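Print this page | E-mail this page

Findix Grasp Planner
Planning and perception software for two-finger grippers
Supplier: Trillirent

Findix Grasp Planner takes the images from your cameras and gives back a grasp pose, a path and a finger opening. It is made for small items and thin-walled containers, and it works with clear and colored plastic, where many depth sensors return holes in the data. The program runs on one ordinary workstation beside the robot controller.

The planner reads two kinds of view at the same time. A wrist camera gives the close view, and a fixed camera gives the whole work area. 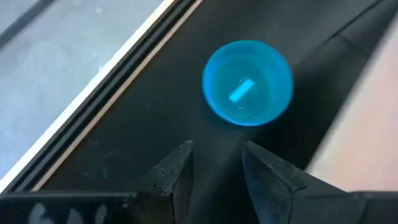

For transparent walls the software does not trust depth alone. It searches for the rim as a closed curve in the color image, fits an ellipse to it, and calculates the height from the calibrated camera position. An object lying inside a container is kept as a separate item in the scene list, so the operator can choose to move the container with its contents or to pick the contents first.

A new grasp is calculated in 90 milliseconds on the recommended workstation. The scene list holds up to 200 items, and the log keeps the last 500 grasps with their images for later checking.

Shelves, posts and rails are entered one time in the cell editor as simple boxes. After this the planner keeps both arms away from them, and also away from each other.
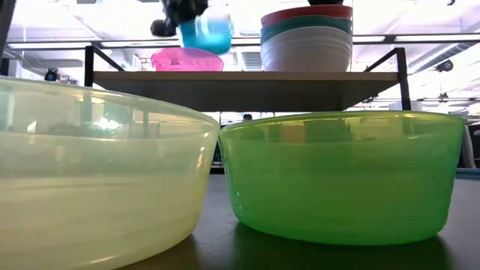 Stacked containers are a more difficult case. The planner separates them by color border and by rim, and it offers a grasp only on the top one. If two rims are too close to separate, it stops and asks the operator. The limit can be changed in the settings file, but we recommend to keep it at the factory value of 70 percent confidence during the first weeks.

Version notes: the two-arm module was added in February. Users of the older Lellel plug-in must export their cell files again before they install it. The exporter was written by Ho-yin Shek and is included in the price.

For a license or a trial, please write to Ching-wen Choi in our sales office. Technical questions go to Lợi Ngô.

Print this page | E-mail this page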